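The Bed Is Not a Shelf, and Other Things We Tell Ourselves

We got 17 letters after last month's item on folding, and most of them were complaints. Fair enough. Several of you pointed out that our advice began with "clear a flat surface," as if everyone keeps one handy. So this month we are talking about the flat surface most of us use, the bed.

A bed is a fine folding table with two drawbacks. It is soft, and you need it back by 11 p.m. Blankets go in a stack along one side, where they will stay until winter or a visit from your mother, whichever is worse. Black things go in the middle, smoothed flat before anyone starts on the sleeves. Pale things get whatever room is left. 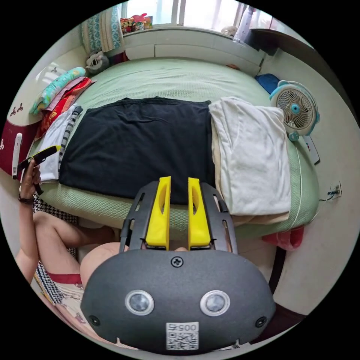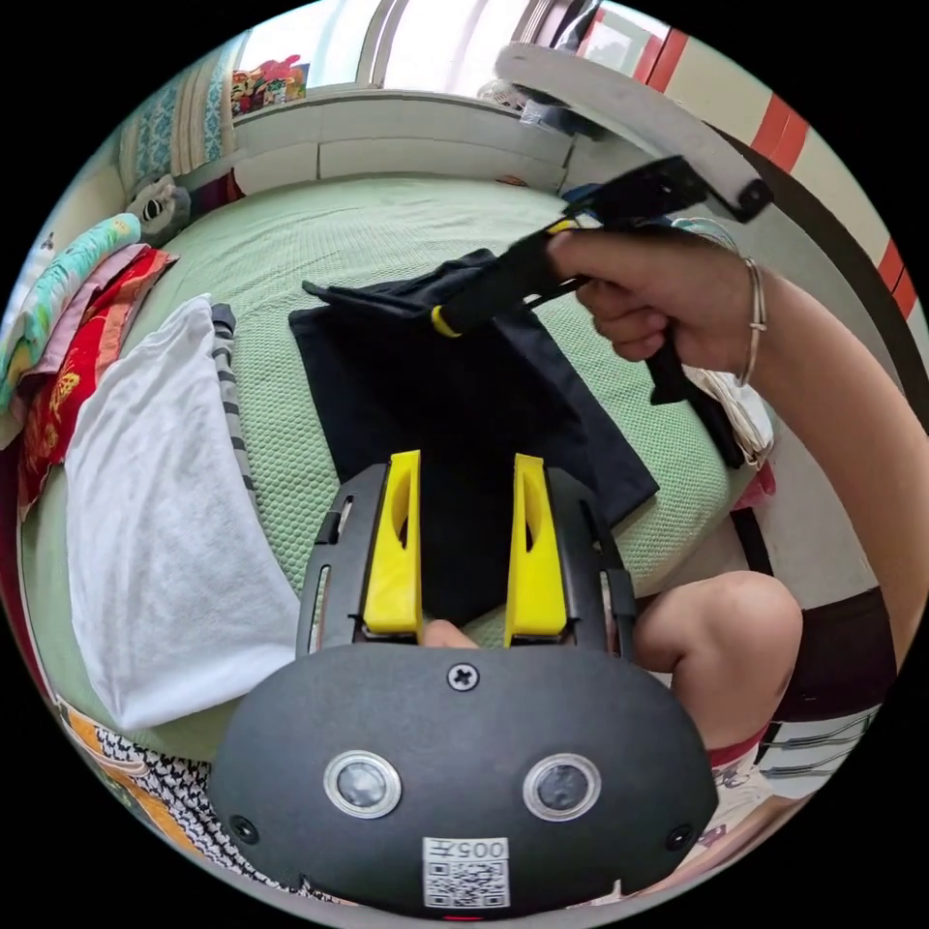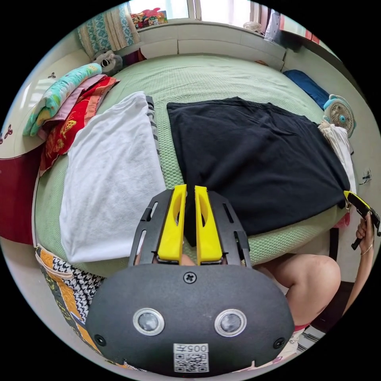
Black in the middle, blankets up the side.

Start with the biggest dark piece and get it over with. Black cotton picks up every speck of fluff in the house, so keep it away from towels if you can, and own a lint roller if you can't. Towels fold in thirds. We know some of you fold in halves. We read the letters.

Reader offer: the Kostent folding board is 18 dollars through Wednesday, with free pickup at the Vedirik store. It is a sheet of plastic with hinges, and we were rude about it in the spring. We have since bought two.

Next month, fitted sheets. Bring a friend and lower your standards.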